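# Bell Schedule Shifts at Kundport High

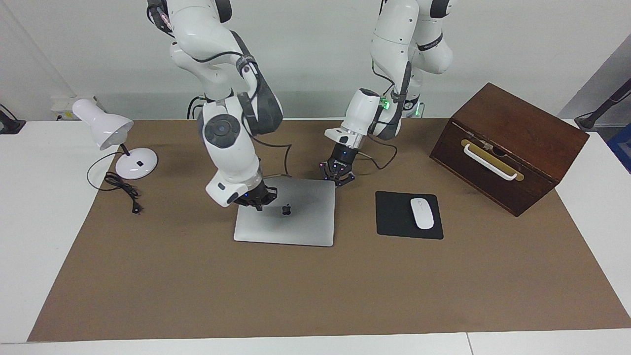
Vol. 17, No. 4

Kundport High School moved to a revised bell schedule in March, adding four minutes to each passing period and shortening the lunch block by the same total. The change applies to all 729 students in grades nine through twelve.

Assistant principal Senad Obradović said the old interval did not allow enough time to get from the Camier wing to the second-floor science rooms. The front office logged 2,838 tardy slips in the fall semester — most of them for third and sixth period.

Under the new schedule, first period still begins at 7:50 a.m. and dismissal is unchanged. Buses run at their usual times. Advisory, which used to meet daily, now meets on Thursday only.

Reaction is mixed. "I can get to my locker between classes now," said junior Nhi Nông. Senior Oanh Dương said the lunch lines have not gotten any shorter, and students at the back have less time to eat.

Hằng Đào, who teaches chemistry, said the later start to third period has meant resetting her lab timings. Two labs that used to fit in one class now run over into the next day.

The schedule stays in place through the end of the school year. Printed copies are available in the front office and outside the library.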